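Besson Stone Sealer, 1 litre: two months on a marble benchtop

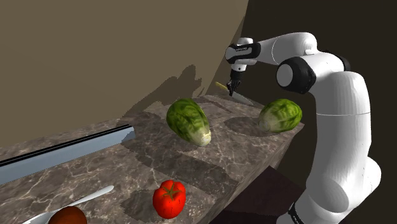
I bought the Besson sealer in August after the second ring mark in a fortnight, both of them from lemon juice left under a chopping board. Marble etches, and no sealer stops that, so I'll say early on that this is a review of how the product handles oil, tea, wine and general kitchen grime. Acid is a separate problem. A marble countertop like the one shown is the sort of surface the Besson is sold for, and mine is much the same idea: a run of honed marble along one wall plus a short return next to the cooktop. It was put in by the previous owners and I have no idea what they used on it, if anything.

What you get

A one litre bottle with a screw cap, a folded instruction sheet and nothing else. There's no applicator pad in the box. The Clirnau kit, which I used on the laundry bench at our last place, came with a pad and two cloths, and I missed them. I used a cut-up cotton T-shirt for this job and it was fine. You'll also want gloves and an open window. It is a water-based product and the smell isn't strong, but it does hang around until the next morning.

The bottle cost me $92 from the tile shop in Haltuvthorpe. That's a lot for a litre. One coat on my benches used less than a quarter of it, so there's plenty left for next year.

Preparation

This is where most of the time goes. The sheet says to clean with a neutral stone cleaner, rinse, and leave the stone to dry overnight. I did that and then the water drop test still showed a damp patch beside the sink, so I gave it a second night. If your bench gets wet as often as mine, allow for that. Sealing over damp stone is the usual cause of the cloudy patches people complain about.

I had an old oil stain behind the toaster as well. A bicarb poultice under cling film took out most of it in two goes. What remained is still there under the sealer and I expect it always will be.

Take everything off the bench, including the kettle. I tried working around the dish rack and got a hard edge where I'd stopped and started.

Applying it

Pour a little on, spread it, keep the surface wet for 9 minutes, wipe off the excess, then buff with a dry cloth. The timing on the sheet is oddly exact but worth following. On the first section I answered the phone and let it go too long, and it dried to a sticky film. Fresh sealer on a rag softened the film and I could buff it off, though it took some elbow grease.

It's better to do a small area at a time. The bottle has a wide neck and no pour spout, so it's easy to slop out more than you need. I ended up decanting some into a jam jar.

The sheet asks for two coats on honed stone, with 6 hours between them. You can put light things back on the bench the next day. It also says to hold off washing the surface with detergent for a couple of days, and we managed that by making toast and not a great deal else.

How it has held up

Water beads well over most of the bench. Next to the sink it beads less than it did at the start, and I'll do that strip again before Christmas. Olive oil left overnight wiped away clean. A tea bag left on the stone for an afternoon gave a faint tan mark that came off with stone cleaner. Red wine was wiped up after dinner and left nothing I could find. Turmeric did leave a yellow spot, which faded over a week or so near the window.

The colour of the marble hasn't changed. The grey veining might look a touch darker when the light is low, but I wouldn't swear to it. There's no shine, and that's what I wanted. If you're after a glossy or wet look, this isn't the right bottle.

Compared with the others

The Clirnau kit is cheaper and easier for a first-timer. On our old bench it needed redoing after one winter, although that was a laundry and got splashed with all sorts. Detell make a spray sealer which I've also tried, on bathroom tiles. It goes on in no time and is handy for grout, but I wouldn't rely on it around a cooktop.

Good points

No colour change on pale honed stone
Handles oil very well
Goes a long way
Mild smell

Bad points

Dear
No applicator in the box
Bottle is awkward to pour
Instructions printed in tiny grey type

Would I buy it again? Yes, for marble or limestone that gets cooked on daily. For a granite bench I'd get the Clirnau and keep the change. Anyone with very porous old stone should try it in a corner first and leave it a few days before doing the rest.

Reviewed 21 Oct 2019. I'll add a note here once I've redone the strip by the sink.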